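冬天换帆，顺便说说夏天那次绕岛

2022年11月22日，星期二

船上个周末出水了，停在班达尔（Banddale）船厂的南侧场地，桅杆还没放倒。今年的航季算是结束，趁还记得，把几件事写下来。

先说主帆。原来那面用了六季，后缘已经拉长，风一过十五节就开始抖，收紧后缘线也只能压住一半。七月绕岛赛的时候最明显，迎风段我们和旁边那条 Keta 同型船角度差了好几度，对方稳稳走高，我们只能放低换速度。那次全程226海里，我们最后一个晚上在北角外面碰上顶流，锚都准备好了，风又来了一点，才慢慢蹭过去。修正时间排名中游，不算难看。

回来以后我找了两家帆厂报价。Dmytriv 做径向裁剪的涤纶层压布，报1129欧，含三道帆骨和一排缩帆眼；Pleltia 做普通横裁涤纶，报877欧，缩帆眼另算。两家都要求自己量尺寸，桅杆预弯也要填。我量了两遍，第二遍和第一遍差了20毫米，原因是后支索没有松到同一个位置，所以又量了第三遍。
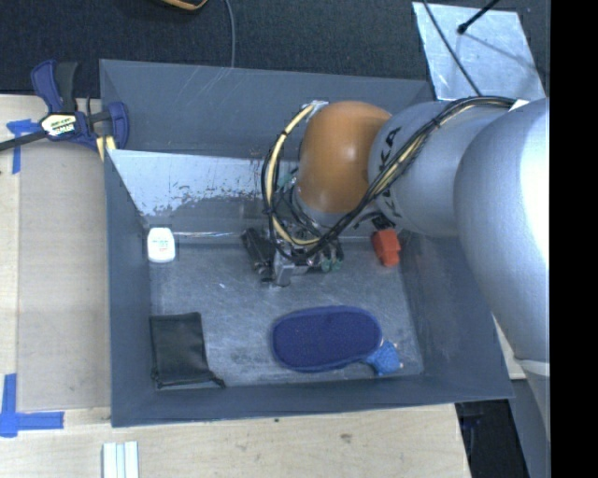
码头上听说我倾向贵的那面，邻船的意见是别买层压布，这种船一年有八个月挂着帆罩晒太阳，布层先分离，形状再好也就管三季，不如买横裁的，省下的钱换一套新的主帆缭绳和滑轮。他自己那面横裁帆用到第七年，巡航够用，偶尔比赛也没觉得吃了多大亏。

我想了几天。他说得有道理，但我们每年要跑五六场，迎风那一段确实难受。目前的打算是订 Dmytriv 的，旧帆留着平时出海用，比赛前一天再换上新的。麻烦是麻烦一点，帆骨可以共用两根，最上面那根长度不同。

剩下的活按顺序是：拆舵检查轴套，上次摸着有一点旷；船底打磨，补两处起泡；前帆卷收器的下轴承拆开清洗，换润滑脂。桅顶风向仪的线也该换了，九月以后读数时有时无，放倒桅杆的时候一起做。

帆厂说一月中旬以前下单，四月能交货。尺寸表还差桅杆预弯那一栏，这周末如果不下雨就去量。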